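Flenen Ondside 6 - desktop synthesiser and loop sequencer

In stock. Usually leaves us the next working day.

The Ondside 6 is a six-voice desktop synthesiser with a built-in sequencer, made by Flenen for people who write and play electronic music and want most of a track to come from one box. It can be used on its own with headphones, plugged into a computer as a sound module, or run as the centre of a small live set.

It replaces the earlier Ondside, which had four voices and no effects. Sounds from the older model can be loaded into this one, though filter settings will need a little adjusting by ear as the new filter opens further at the top.

Sound

Each voice has two oscillators, a noise source, a sub oscillator and a filter that switches between low pass, band pass and high pass. The oscillators offer saw, pulse, triangle and a folded sine that Flenen calls Au. Au starts out soft and gets brighter and rougher as you turn the shape knob. It is good for basses and for the hollow plucked sounds you hear in progressive house and breaks. With the filter nearly closed and a slow attack it also makes a decent pad.

There are two envelopes and two LFOs per voice. The second LFO can be locked to the tempo or left to run free, and it can be set to restart on each new note. Hold the ASSIGN button and move any knob to send an LFO to it. The knob ring lights in green for the first LFO and amber for the second.

You get 300 factory sounds. Of these, 121 were made by Yen-ting Yen, who also did the bass and lead banks on the older model. Her sounds are grouped together at the start of the list and most of them make heavy use of the modulation wheel on a connected keyboard, so try them with one before you write them off as plain. The full memory holds 1032 sounds, with the factory ones included. Any slot can be overwritten and the originals restored later from the download on the support page.

Sequencer

The sequencer has eight tracks. Six of them play the internal voices and two are for sending notes out to other gear. Patterns can be up to 64 steps long and each track can have its own length, so a five-step bass part can roll against a sixteen-step chord part without any extra work.

Notes can be recorded live, entered step by step, or held and latched. Each step stores its pitch, length, velocity and chance of playing, plus up to four knob movements. Swing is set per track. Small timing shifts are possible too, in either direction, and are saved with the pattern.

Patterns are chained into songs on the SONG page. You can also ignore the SONG page and launch patterns by hand from the row of pads along the bottom. A pattern change waits for the end of the bar unless you hold SHIFT, in which case it happens on the next beat.

Stutter is the effect most people ask about. It repeats a short slice of the output, from a half note down to a 64th, and the slice can get shorter while you hold the pad. It works on the whole mix or on a single track. There are separate amounts for pitch and filter so the repeats can rise, fall or thin out as they go. It takes practice to come out of a stutter cleanly, and the QUANTISE setting helps with this - leave it on at first.

Effects

Reverb, delay and chorus are always available and each track has its own send level. The delay follows the tempo and can be set to dotted and triplet times. At the end of the chain is a compressor with a sidechain input that can be fed from any track, including a silent one. That gives you the usual pumping effect without a kick drum needing to be heard. 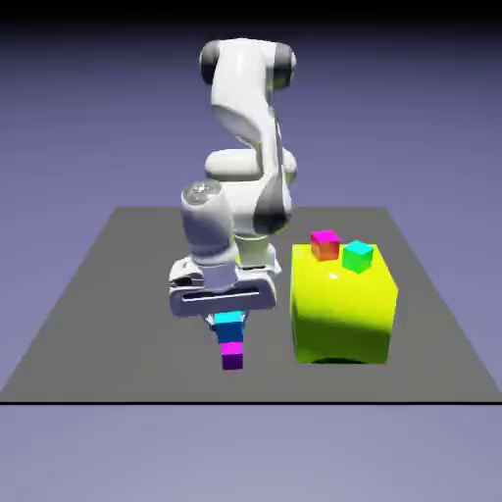
White robot arm with small stacked cubes and a yellow-green box, computer render

Connections

On the back panel, left to right:

Power, 12 V DC, with a hook for the cable
USB-C for audio and MIDI
MIDI in and MIDI out, full-size sockets
Clock in and clock out, 3.5 mm
Audio input, stereo pair, 6.35 mm
Main output, stereo pair, 6.35 mm
Second output, stereo pair, 6.35 mm
Headphones, 6.35 mm, with its own level control

The headphone socket can follow the main mix or be set as a cue output, so you can check the next pattern before bringing it in. Over USB the unit sends each of its six voice tracks to the computer separately, along with the main mix. No driver is needed on a Mac. On Windows you should install the one from the support page before plugging in for the first time.

The audio input runs through the filter and the effects, and can be stuttered like anything else. It is line level only. A microphone will need a preamp in front of it.

Using it live

The case is folded steel with rubber feet. Knobs are spaced far enough apart for two hands and have a firm feel with a centre click on pan and tuning. The screen can be dimmed in steps and so can the pads, which are otherwise bright in a dark room.

Loading a new song takes a moment and the sound will stop while it loads. If you need an unbroken set, keep everything you plan to play within one song, which can contain up to 96 patterns. Delay and reverb tails do carry over between patterns.

There is no battery option. It should be powered from the supply in the box, as cheaper adaptors can add a whine to the outputs.

In the box

Ondside 6
Power supply with UK plug
USB-C to USB-A cable
Printed quick start guide
Sticker sheet for the pads

The full manual is a PDF only.

Options

Grarlow carry case - padded, with a front pocket that takes the power supply and four or five cables. The Ondside 6 fits with the knobs facing up and the lid does not touch them.

Grarlow angled stand - raises the back edge so the screen can be read while standing. It screws into the base with the four bolts supplied. You do not need to remove the rubber feet.

Rack ears are not made for this model.

Technical details

Voices: 6
Oscillators per voice: 2, plus sub and noise
Filter: multi-mode, 12 or 24 dB per octave
Sequencer tracks: 8
Sound memory: 1032
Factory sounds: 300
Sample rate: 48 kHz
Bit depth: 24
Width: 342 mm
Depth: 208 mm
Height: 61 mm with knobs
Weight: 2.3 kg

Common questions

Can it load samples?
No. All the sounds are generated inside the unit. The audio input can be processed but not recorded.

Does it make drum sounds?
Yes, there is a bank of synthetic drums at the end of the factory list. A full kit uses up voices quickly, and most owners keep a separate drum machine on the two outgoing tracks.

Can two units be linked?
They can share tempo and start together over MIDI or clock. They cannot be joined to make one twelve-voice instrument.

Will it stay in time with my software?
Set the clock source to USB on the SETUP page and turn off MIDI clock from any other device. If the tempo display flickers, two clocks are arriving at once.

Is the firmware up to date when it arrives?
Stock that came in from February onwards has the current version, which added per-track stutter. Older units can be updated over USB. Back up your own sounds first, as the update clears the user slots.

Delivery and returns

Delivery within mainland UK is free on this item. Saturday delivery can be chosen at the checkout for an extra charge if you order before 2 pm on Friday. Parcels need a signature.

If you change your mind you have 30 days to send it back in its original packaging with everything that came with it. Please delete any sounds and songs of your own before returning it. We do not keep or copy them, but the unit may go to someone else as an opened item.

The guarantee is two years and covers parts and labour. Worn pads are covered in the first year only. Keep your order number, as we will ask for it with any repair.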